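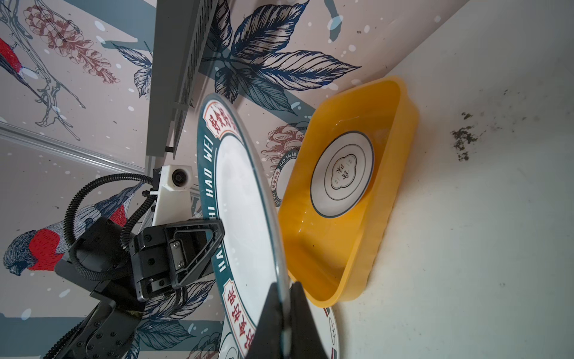
Figura 7 – Prato seguro pela borda, visto pela câmera do punho.

4.3 Gravação de episódios: pratos e bacia

Esta seção descreve como gravar demonstrações de manuseio de louça com o braço Iltach e o gravador Nikex. Antes de começar, conclua a calibração da garra (seção 3.2) e confirme que a câmera do punho aparece na lista de dispositivos.

Preparação

1. Coloque a bacia dentro do alcance do braço. Na tarefa "prato", ela pode ficar encostada na parede.
2. Ponha na bacia uma camada rasa de água. O nível não precisa ser igual em todos os episódios.
3. Distribua os pratos dentro e fora da bacia. Misture tamanhos e estampas de borda.
4. Mova o punho até o limite nos dois sentidos e observe o conduíte do cabo. Ele deve acompanhar o movimento sem esticar.

CUIDADO: mantenha a fonte de alimentação e o computador longe da água. O punho e a garra não são vedados e não devem ser mergulhados.

Gravação

5. No Nikex, abra o projeto Poduval e crie uma sessão. Preencha o nome do operador e o código da tarefa.
6. Leve o braço à posição inicial e pressione Gravar. Espere o indicador ficar verde.
7. Aproxime a garra com os dedos abertos, um de cada lado da borda do prato.
8. Feche devagar até os dois dedos tocarem a louça. O limite de força para cerâmica é 25 na escala do controlador.
9. Levante o prato, leve-o ao ponto de destino e solte. Volte à posição inicial e pressione Parar.
10. Marque o episódio como "sucesso", "falha" ou "descartar".

Nota: não apague as falhas. Um prato que escorrega e é pego de novo entra no conjunto com a marca "falha" e o comentário "recuperação". Use "descartar" só para erro de gravação, como perda de imagem ou parada de emergência.

Nota: um episódio tem no máximo 40 segundos. Acima disso, o Nikex encerra o arquivo sozinho.

Troca de arranjo

11. A cada 23 episódios, mude a posição da bacia e a ordem dos pratos. Registre a troca no campo Arranjo.
12. Limpe a lente com pano seco se houver respingos – o aviso de imagem turva nem sempre aparece.

CUIDADO: retire de uso qualquer prato lascado ou trincado.

O conjunto de referência da Ravau para esta tarefa, revisado por Sreekumar Kartha, tem 1.067 episódios. Para exportar a sua sessão no mesmo formato, consulte a seção 4.4.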